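Unit 6: Can machines do chores yet?
Updated July 9, 2022

6.1 What the trials show
The Dimen course set has 2,160 recorded chores from homes and small shops. Machines finished 1,367 of them without help. Most of those were single moves, such as picking up a cup or closing a drawer. Sorting and packing did much worse.

Packing a box is hard for plain reasons. Soft things change shape when gripped. Small scraps on the table are easy to miss. A plush toy in an open box can also hide what lies next to it. 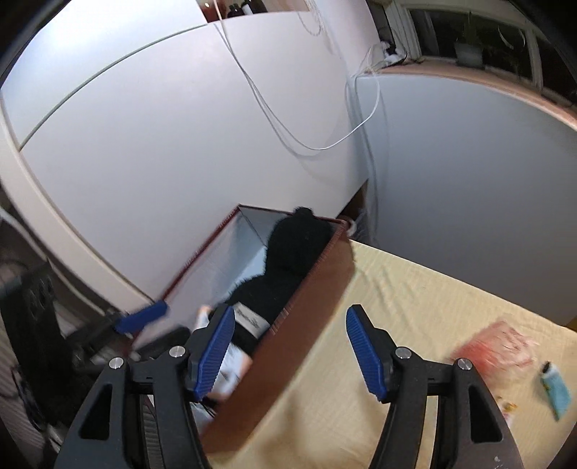 6.2 Speed
In the June trial at Lacson, a person packed a mixed box in 35 seconds. The arm needed almost 32 minutes for the same items and dropped two.

Reading: Plaltidow report, chapter 3. Bring one chore from your own home, written out as separate moves.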